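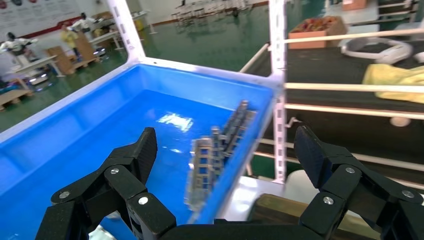

**HUNDAU, 25th July** – Wulleck, which makes brackets for other people's shelves and would like more people to know it, today published the full care routine for its bracket-loading cell, a robot arm that takes slotted metal parts out of a blue bin and stands them up in a fixture. The company understands that this isn't the news the industry was waiting for.

The routine is called Amoah, after the cell, which was called Amoah first. It runs to two pages. The previous version ran to 271 and was mostly about a conveyor Wulleck had sold.

"The arm gets all the visitors," said Comfort Annan, who keeps the cell running. "I spend my mornings on the finger pads. Metal edges chew them up, you get a bit of oil on there, and then a bracket slides an inch and everyone blames the software."

Under the new routine, the pads are wiped at the start of each shift and the pivot bolts on both fingers are checked with a torque wrench and then marked with paint pen. Any pad with a groove you can catch a fingernail in gets replaced. Pads are changed in pairs. Wulleck has tried changing one at a time and doesn't wish to discuss it.

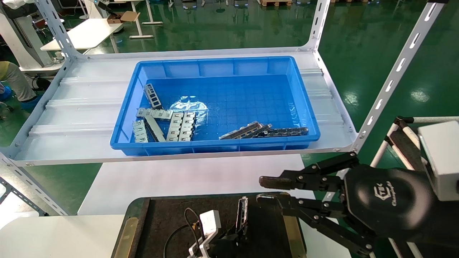 Setup takes up most of the second page. The shelving goes in first and is leveled, then the fixture is bolted down, and only then does anyone teach the arm a pick point. Loose packaging comes out of the tray before a run, a step added in April following what the log calls "bag." Brackets that have nested together are pulled apart by hand. The clamp is opened and brushed clean, and the cable beside it gets a tug at the connector end, gently, with the power off.

If the shelving is moved for any reason, including sweeping, the pick points are taught again.

"People lean on it," said Xinyi Yuan, who wrote the routine and has asked them to stop. "It's a shelf. I understand the appeal. But the robot thinks the shelf is where it was yesterday."

Since its last full rebuild the cell has loaded 1,761 brackets, a figure Wulleck is releasing mainly because Annan wrote it on the whiteboard and it seemed a shame to wipe it off.

The Amoah routine is free to anyone running a similar cell. Printed copies can be collected from Wulleck's front desk in Hundau. A version for the company's Orero packing line will follow when somebody finds the manual.

**Press contact:** Xinyi Yuan, Wulleck, Hundau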